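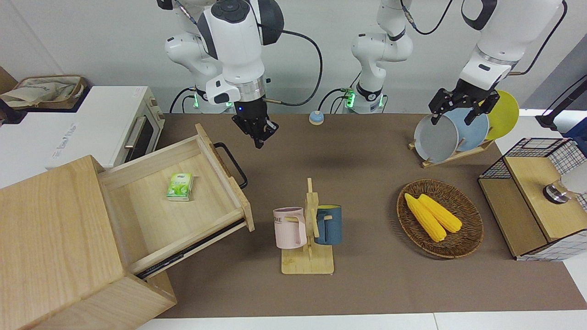

Figure 3. Pale blue plate held at the rim in a dish rack.

3.2 Tableware and the recording of meals

Household food diaries depend on people judging how much they have eaten, and most people judge badly. Earlier work in Pennington (Marchuk and Albers, 2016) found that the error was larger for dishes served from a shared pot than for food that came in packets. We therefore asked each household to list its tableware before the diary period began. The list covered plates, bowls and serving spoons, with the width of each item measured across the top.

Of the 413 households invited, 347 returned a full list and a diary. These gave 2869 meal entries that could be matched to a listed plate or bowl. Entries for food eaten outside the home were left out, as were meals eaten straight from the wrapping. Plate colour was recorded in broad groups (white, blue, green, brown, patterned), and pale shades were placed with the main colour. Figure 3 shows a plate that falls in the blue group.

Colour had little bearing on the size of portion reported. Plate width mattered more, mainly for rice, pasta and stews. Households with only one size of plate tended to write "one plate" for the main meal and gave no weight, and 71 diaries had to be sent back for this reason. Nechyporuk (2019) met the same problem in the Zemberg survey and dealt with it by using a fixed weight per plate. We did not follow that method, as the plates on our lists differed too much in depth.

Second helpings were the weakest part of the record. They were often entered under the next meal or added in the margin without a time. The coding rules for these cases are set out in Appendix B.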